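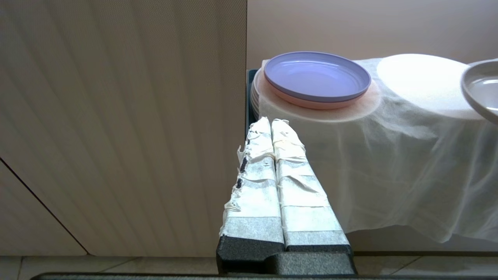 Feb 26, 2024

Dollar spot trays, second look. I went in early to get the misting done before Kagiso needed the bench, and of course the timer on the left side had reset itself again, so the bentgrass got a double dose overnight. I've written it on the tray tags so we don't forget when we're comparing later.

The inoculated pots are finally doing something! Little straw-colored spots on 7 of them, mostly along the rim where the grain sat thickest. The leaf lesions have that tan middle with the reddish-brown edge, so I'm happy calling it dollar spot for now. Palesa wants a plate from each one before she believes me (fair enough, last time I got excited it was fertilizer burn). I cut leaf pieces from two pots, rinsed them and put them on fresh agar. Plates are on the top shelf, my initials on the lids.

Low nitrogen trays look worse than the fed ones, as you'd expect, but I don't want to score them yet. The fed ones were clipped later and the longer leaf hides a lot. Clip everything to the same height first, then score. Shireen, if you get to the clipping before I do, please wipe the shears with alcohol between trays and start with the clean checks!

Seed from the Cemwood lot: sowed 100 in a germination tray, paper towel under and over. The old Pretorius lot goes in next to it once I find where Anathi put the envelopes - I've been through both drawers.

Still to do: move the checks further from the fan, order more agar, ask Reshma whether the Clostadside plots had any fungicide on them last fall. If they did, the cores we pulled there are no use for this and I'd like to know before I wash any more roots.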